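Penddale Community Electronics Forum
Board: Workshop Practice and Tools
Topic: Stripping lead wires on small modules in quantity

Posted by bench_steward
Members are invited to comment on the preparation of lead wires on small transformer-type modules. The present batch is supplied with thin red and black leads attached, and each lead must be stripped before assembly. The work is being done by hand with an automatic stripper marked W01A. I should be grateful for views on the choice of tool, the length of bare conductor and the handling of the leads. 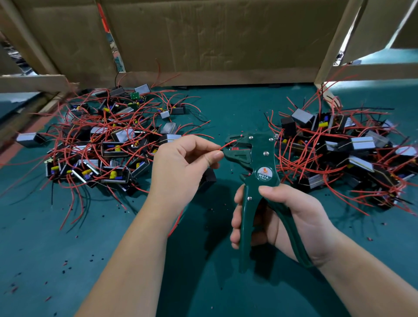

Feeding a red lead into the stripper, with modules to either side.

Our present instruction asks for 3 mm of bare conductor on every lead. The Rumura assembly note, which some members will have, permits more.

Posted by Seretti_Stores
Thank you for raising the matter. Three millimetres is in my view too short for a screw terminal, although it is satisfactory for soldering. May I ask which is intended?

I would also question the way the modules are laid out. Where leads are allowed to cross in this manner, a good deal of time is lost in freeing each unit, and a lead may be strained at the point where it enters the housing. At Seretti we require modules to be placed in trays of 40 before stripping begins.

Posted by bench_steward
The leads are to be soldered. The point about trays is noted, but I do not accept it entirely. Laying out a tray of 40 takes us roughly as long as untangling the same number as we go, and the bench is not wide enough for 2 trays and a finished box.

Posted by old_ferrule
With respect to both members, the adjustment screw deserves more attention than the trays. If the grip is set too firmly on thin wire, the insulation is marked behind the cut. If it is set too lightly, the wire slips and the operator pulls harder — and that is when a lead parts from its module. Test on scrap of the same wire, and test the red and the black separately where they come from different reels.

I would further recommend that the two colours be stripped in turn on each module. Some benches complete all the reds first and then have to handle every unit a second time.

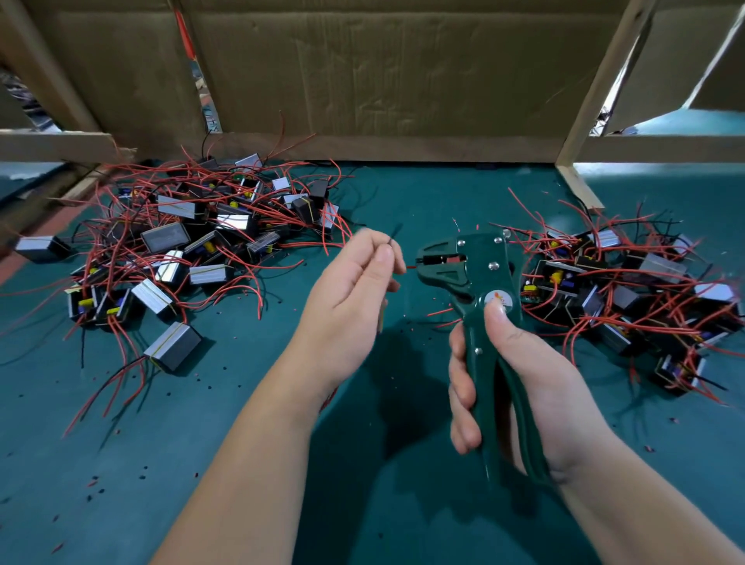

Reply: Order of working
Posted by Benjelloun_R
I must disagree with the previous contributor on this last point. Handling each unit twice is a fair price for consistency. When one colour is completed throughout, a missed lead is easily found on inspection. Under the alternating method we returned an unacceptable number of modules with one lead untouched.

Posted by old_ferrule
That has not been my experience, but I accept that it depends upon the inspection arrangements.

Posted by Seretti_Stores
Might I add a word on waste. Fragments of insulation should be cleared from the mat at regular intervals. They find their way into open housings and beneath circuit boards, and they are troublesome to remove afterwards. Safety spectacles should be worn, as small pieces can leave the jaws at some speed.
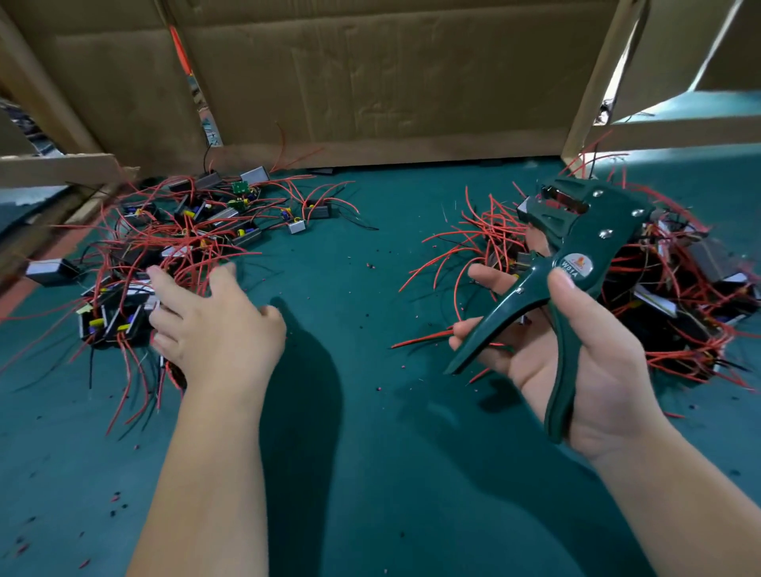
Modules on the mat and stripper in the right hand, with red and black fragments of insulation.

Posted by bench_steward
Agreed as regards both spectacles and clearing. A soft brush will be kept at the bench, and the instruction will be amended to require its use at the end of each box.

On the order of working I propose to try both methods in January and to report the results in this topic. The stripping length will remain at 3 mm for the present.

Posted by Benjelloun_R
That is acceptable. Kindly record the number of missed leads under each method as well as the time taken.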